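キーワードを入力 商品検索 詳細検索

カテゴリ:手織り・織機 > 卓上織機 > 四枚綜絖

Arnitz 卓上手織機 プロスティムハム(Plostimham)500
品番 1456

プロスティムハムは、Arnitzが作っている四枚綜絖の卓上手織機です。平織り、綾織り、その変化組織まで、レバーの組み合わせで織ることができます。織り幅は最大500ミリで、マフラーやストール、テーブルセンター、クッションカバーなどが一枚で織れます。足で踏むペダルはなく、綜絖の上げ下げはすべて上部のレバーで行います。椅子に座って普通の机に置いて使う大きさです。

設計者はパナギオティス・ネデリコヴィッチ(Panagiotis Nedeljković)です。もとは床置きの織機の修理をしていた人で、古い織機を直しているうちに、壊れる箇所がだいたい決まっていることに気づいたそうです。爪車の爪、綜絖枠の角、筬框の付け根です。プロスティムハムではこの部分が全部ねじ止めになっていて、使う人が自分で外して交換できます。見た目は地味な織機ですが、長く使う道具としてはよく考えられています。

旧型からの変更点

今回入荷分から新型になりました。旧型をお使いの方からのお問い合わせが多いので、違いを先に書いておきます。

レバーの位置が左右に分かれました。旧型では右側にまとまっていたため、左利きの方は杼を持ち替えるときに手が交差していました。新型は左右に二本ずつです。慣れている方には最初、違和感があると思います。店でも旧型に慣れたスタッフは綾織りの順番をしばらく間違えていました。

後ろの間丁が取り外せるようになりました。経糸を巻くとき、間丁を外しておくと手が奥まで入ります。戻し忘れたまま巻き終えると経糸の高さが合わず、開口が上下でそろいません。巻き始める前に、間丁を机の手前側に置いておくと忘れにくいです。

筬框の重さが変わりました。旧型より重くなっています。麻や張りのある綿では打ち込みが楽になりましたが、細い毛糸で目を空けて織る場合は、打つというより寄せるつもりで手を添えてください。

綜絖枠、筬、杼は旧型と共通です。旧型用の予備綜絖をお持ちであればそのまま使えます。千巻と男巻の爪車は歯の形が変わったため、共通ではありません。部品をご注文の際は、本体の側板の内側に押してある焼印をご確認ください。新型は焼印の下に線が一本入っています。

木部と仕上げ

本体はブナです。側板、間丁、巻き棒とも同じ材で、油仕上げです。塗膜を作らない仕上げなので、手触りは乾いていて、水をこぼすと跡が残ります。残った跡は目の細かい紙やすりで軽くこすり、油を薄く塗り直せば目立たなくなります。

木の色には個体差があります。赤みの強いもの、白っぽいもの、斑の多いものがあり、色の指定はお受けしていません。側板の左右で色味が違うこともありますが、強度には関係ありません。小さな節が入っている場合も、工場の検査を通ったものは良品として出荷しています。

木は湿度で動きます。梅雨時に綜絖枠の滑りが重くなることがあり、冬にねじが緩むことがあります。滑りが重いときは溝に蝋を塗ってください。仏壇用の白い蝋燭で足ります。液体の潤滑剤は糸に付くと落ちないので使わないでください。

組み立て

半完成の状態で届きます。側板と前後の貫をつなぎ、レバーの台を載せ、綜絖枠を紐で吊るところまでが組み立て作業です。六角レンチは付属していますが、木槌は付いていません。ゴムのハンマーか、当て木をした金槌で代用できます。

最初に、床ではなく平らな机の上で側板を立ててください。畳や絨毯の上で組むと、わずかにねじれたままボルトが締まってしまい、あとで巻き棒の回りが渋くなります。ボルトは全部を軽く入れてから、対角に少しずつ締めます。一か所を先に締め切らないようにします。

綜絖枠の吊り紐は、長さをそろえるのにいちばん時間がかかるところです。説明書の図では紐の結び目が同じ高さに並んでいますが、実際は結び目の高さではなく、綜絖の目の高さを合わせます。四枚とも下ろした状態で、正面から目の位置が一直線に見えればよく、結び目は少しくらいずれてもかまいません。紐は使い始めのうちに伸びます。一枚目の布を織り終えたら、もう一度見直してください。

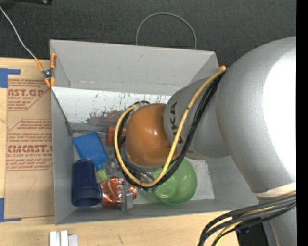 巻き棒には前後があります。布を巻く千巻は溝が浅く、経糸を巻く男巻は溝が深くなっています。逆に付けても回りますが、爪の掛かる向きが反対になるので、経糸を張ったときに滑ります。付ける前に爪車の歯の向きを確かめ、手前側は手前に、奥側は奥に回したときに爪がかちかちと鳴るようにします。

組み立てに慣れた人なら半日かかりません。はじめての方は、組み立てた日に糸を掛けるところまで進めようとせず、一晩置いてからボルトを増し締めして、翌日に整経をするくらいの予定がよいと思います。

経糸の準備

付属の整経用ペグは側板の穴に差して使います。短い経糸ならこのペグだけで足ります。ストールを何枚も続けて織る場合や、長いものを織る場合は、別売りの整経台をご用意ください。壁に掛ける型と、机の縁に留める型があります。机の縁に留める型は、天板の厚みによっては留め金が入りません。

経糸に使う糸は、引っ張って切れにくいことを先に確かめてください。糸の端を両手に巻いて強めに引き、すぐに抜けるように切れる糸は経糸に向きません。撚りの甘い毛糸は緯糸に回します。どうしても経糸に使いたいときは、丈夫な糸と一本おきに並べると何とかなることがあります。

巻き取りには紙を挟みます。段ボールの薄いものか、厚手の包装紙を幅に合わせて切っておきます。新聞紙は織り幅が狭いときはよいのですが、幅いっぱいに経糸を掛けると端が崩れてきます。巻いていて端の糸だけが緩む場合は、紙の幅が足りていません。

綜絖通しは前からでも後ろからでもできます。プロスティムハムは筬框が手前に倒れて外れるので、店では後ろから巻いて、綜絖、筬の順に通すやり方をおすすめしています。筬を先に通すやり方で習った方は、そのままで問題ありません。通し間違いは、織り始めてから布に縦の筋になって出ます。最初の数段を捨て糸で織って、筋がないか明るいところで見てください。

張りの強さは文章では伝えにくいところです。手のひらで経糸を軽く押して、押した分だけ素直に戻ってくるくらいが目安になります。指ではじいて高い音がするまで張ると、綜絖を上げたときに糸がこすれて毛羽立ちます。逆に緩いと開口が狭くなり、杼が下の糸をすくいます。

織り始めてから

レバーは下に引くと綜絖枠が上がり、引っかかりに掛けておけば手を離しても止まります。平織りであれば左右を一組ずつ交互に動かすだけです。綾織りの順番は、付属の組織図に載っています。組織図は英語ですが、枠の番号とマス目だけなので読むのに困ることはないでしょう。枠の番号は手前から数えます。古い手引書には奥から数えるものもあるので、ほかの本の図を使うときは向きを確かめてください。

耳がそろわないというご相談をよくいただきます。緯糸を入れるときに、まっすぐではなく斜めに渡し、それから打つと、幅が縮みにくくなります。斜めにする加減は糸で変わります。綿は浅く、伸びる毛糸はもう少し深く取ります。端で糸を指で押さえて引く癖があると、どうしても片側だけ詰まります。

織った布は、少し巻いたら張り直し、また織る、という繰り返しになります。筬が布の織り前に直角に当たる範囲は思っているより狭いので、こまめに送ってください。筬框を奥いっぱいまで倒さないと杼が通らなくなったら、送る時期です。

休むときは経糸を緩めておきます。一目分だけ爪を戻せば十分です。張ったまま何週間も置くと、糸も木も疲れます。戻すときに爪を指で押さえずに外すと、男巻が一気に回って経糸が全部緩むことがあるので、必ず棒を片手で持ってから外してください。

糸と筬の組み合わせ

付属の筬は中間の目のもの一枚です。並太の毛糸なら一目に一本、中細の綿なら一目に二本という使い方で、たいていのものは織れます。細い絹や麻で密な布を織りたい場合は、目の細かい筬を別にお求めください。太い糸でざっくり織るときは、付属の筬を一目おきに使う方法もあります。ただし、仕上げる前の布には筬の筋が残って見えます。洗うとある程度は寄りますが、麻は残りやすい糸です。

糸はHalilovićの手織り用を当店で扱っています。毛、綿、麻があり、色は100近くそろっています。毛は撚りがしっかりしていて、経糸にも使えます。染めの時期によって色が少しずれるので、大きなものを織る方は必要な分を一度にお求めください。後から買い足した糸で続きを織ると、乾いた光の下では境目がわかることがあります。

糸の量の見積もりは、経糸と緯糸を別に計算します。経糸は、織りたい長さに、前後の結び分と、最後に織れずに残る分を足します。プロスティムハムで残る分は、床置きの織機に比べれば短いのですが、なくなることはありません。はじめは多めに見ておいて、残った糸を試し織りに使うのが無難です。残り糸は捨てずに取っておくと、次の経糸を前の経糸に結んで通し直しを省くときに役立ちます。

仕上げの洗いについて

織り上がった布は、機から下ろしたままではまだ固く、目も動きます。ぬるい湯に中性洗剤を少し溶かして沈め、しばらく置いてから押し洗いをします。毛は急に温度を変えると縮むため、すすぎの湯も同じ温度にします。房は洗う前に結んでおかないと、洗っている間に緯糸が抜けてきます。

脱水は布に包んで押すか、洗濯機で短く回します。干すときは竿に二つ折りに掛けると折り目が付くので、平らに広げられる場所があればそのほうがきれいです。乾ききる前に当て布をしてアイロンをかけると、筬の筋がかなり目立たなくなります。

洗うと幅も長さも縮みます。縮み方は糸と打ち込みで違い、同じ糸でも織る人で違いが出ます。寸法を決めて作る場合は、小さな試し布を織り、洗う前と後で測っておいてください。

設置と保管

机の奥行きは、本体を置いてさらに手前に肘が載るくらいあると楽です。脚には滑り止めのフェルトが付いていますが、つるつるした天板では打ち込みのたびに少しずつ奥へ動きます。そのときは薄いゴムのシートを敷いてください。机ごと揺れる場合は、シートを敷いても直りません。

椅子の高さは、前の間丁が肘より少し低くなるところに合わせます。食卓に置いて使う方は、座布団を一枚足すくらいでちょうどよいことが多いようです。専用の脚もあり、立てると床置きに近い高さになります。脚はボルト四本で付き、本体側の穴はすでに開いています。

経糸を掛けたまま運ぶときは、筬框を前に倒して紐で縛り、綜絖枠が揺れないように布を挟みます。車で運ぶ場合は横に寝かせないでください。立てたまま座席に置いて、ベルトで留めるのが確実です。

使わない時期は、日の当たる窓際と、暖房の風が直接当たる場所を避けます。覆いは布がよく、ビニールで包むと中に湿気がこもります。押し入れに入れるなら、時々戸を開けて風を通してください。筬は金属なので、湿ると錆びます。錆が浮いた筬で織ると白い糸に色が移ります。軽い錆なら、乾いた布に油を少し付けて一目ずつ拭き、そのあと捨て糸で何段か織って汚れを取ります。

内容品

本体一式、綜絖枠と綜絖、筬、板杼、整経用ペグ、綜絖通し、組み立て用の六角レンチ、吊り紐の予備、組織図、組み立て説明書。糸は含まれません。

板杼は本体の幅に合わせた長さのものが入っています。狭い幅のものを織るときは長すぎて扱いにくいので、短いものを足しておくと便利です。舟形の杼も使えますが、開口の高さがぎりぎりなので、背の低い型を選んでください。

別売り品

専用脚、整経台(壁掛け型、机留め型)、細目の筬、粗目の筬、予備綜絖、短い板杼、舟形杼、綾棒、伸子、爪車の交換用の爪。

伸子は、幅が縮みやすい方には早めに使っていただきたい道具です。ただ、針が鋭いので、細い絹では穴が目立ちます。

保証と修理

保証は購入日から3年です。木部の割れ、爪車の欠け、巻き棒の反りが対象で、紐、フェルト、筬の錆、使用による擦れは対象になりません。組み立ての際にボルトを締めすぎて座金が木にめり込んだ場合も対象外です。ご自分で穴を開けたり、部品を削ったりした織機は、保証期間内であっても有償の修理になります。

修理はPandumgateの工房で受けています。まず症状を書いて送ってください。文章で書きにくければ、写真でもかまいません。部品を送るだけで直る場合がほとんどで、本体を送っていただくのは側板が割れたときくらいです。旧型の修理も続けています。旧型の爪車は在庫がなくなり次第、新型の爪車に巻き棒ごと交換する形になります。

中古で手に入れた方の修理もお受けします。保証は付きませんが、部品の値段は同じです。焼印が読めないほど擦れているときは、側板の厚みと、レバーの付いている位置をお知らせいただければ型がわかります。

ご注文と納期

在庫があるものは、ご注文から数日で発送します。在庫が切れている場合は次の入荷までお待ちいただきます。前回の入荷は3月の終わりで、次回の時期はまだ連絡が来ていません。入荷待ちのご予約は先着順に受けており、入荷の連絡を差し上げてから一週間お返事がないときは、次の方にお回しします。

箱は平たく大きなもので、一人で持てますが、玄関の狭いお宅では立てて入れることになります。配達時に箱の角がつぶれていたら、開ける前に写真を撮り、配達の方にも見てもらってください。中は厚紙で押さえてあるので、角が少しへこんだ程度で本体に傷が付くことはあまりありません。箱は捨てずに、しばらく取っておかれることをおすすめします。修理で本体を送る際に、ちょうどよい箱がほかに見つからないためです。

返品は、組み立てる前のものに限り、到着後一週間まで承ります。組み立て後や、糸を掛けた後の返品はできません。買う前に実物を触ってみたい方は、店に一台出してあります。経糸が掛かった状態なので、少し織ってみることもできます。教室で使っている時間は触れないことがあるので、事前にお電話ください。

教室用にまとめてお求めになる場合は、別に見積もりを出します。組み立てを済ませた状態での納品もできますが、送料が変わります。

掲載内容の最終更新:2019/4/24
仕様は予告なく変わることがあります。組織図の版によって、表紙の色が違う場合があります。

タグ:卓上織機 四枚綜絖 綾織り ブナ 油仕上げ Arnitz

関連商品
Arnitz プロスティムハム専用脚
Arnitz 整経台 壁掛け型
Arnitz 整経台 机留め型
交換用筬 細目
交換用筬 粗目
Halilović 手織り用毛糸 並太
Halilović 手織り用麻糸 中細
板杼 短
伸子 木製
綾棒 二本組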